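How a robot learns to tidy up

Do you like cleaning up your room? Most people would rather do something else. The kids in the Prisiretti robot club are trying to get a robot to do some of it.

The club meets after school and has 51 members. They work in teams of 4. Each team gets one job to teach, such as picking up bags, folding a cloth or putting toys in a basket. The club's robot is called Karam. It has two arms, and each arm ends in a gripper, which does the work of a hand.

Why is tidying hard for a robot?

A block is easy to pick up. It has flat sides and it stays the same shape. A cloth or a plastic bag is harder. It changes shape every time you touch it – squeeze one end and the other end moves. The robot has to work out where the bag is, where to pinch it and how far to close its fingers.

You do all of this without thinking. You have had years of practice, starting when you were a baby.

Learning by practising

Nadine Bataineh runs the club. She tells new members that a robot needs practice too. A team member guides the arms through the job while a computer records every movement. Then they do it again, with the bag in a different spot. By the end of last year, the club had saved 3,000 of these practice runs.

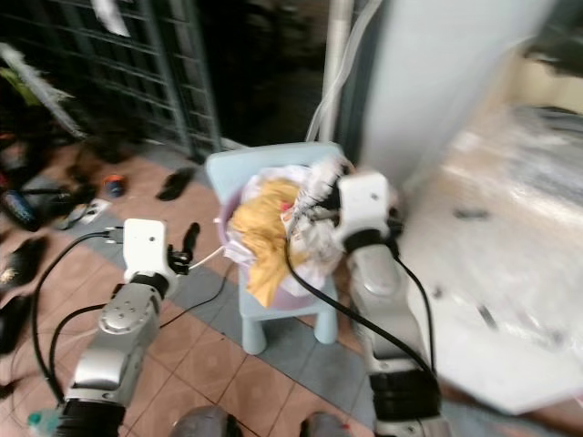 Before each run, the team checks where the cables are, so the arms have room to move. One person stays near the stop button the whole time. If an arm goes the wrong way, they press it and the robot stops. Everyone else stands back behind the coloured tape.

Sometimes a run goes badly. The gripper might close on air, or grab two bags when it only needed one. The team writes down what happened and tries again.

Try it at home

Put on a pair of thick oven mitts. Now try to pick up one sock from a pile using just your thumb and the side of the mitt. Can you drop it in a basket? Have a go with your eyes closed as well.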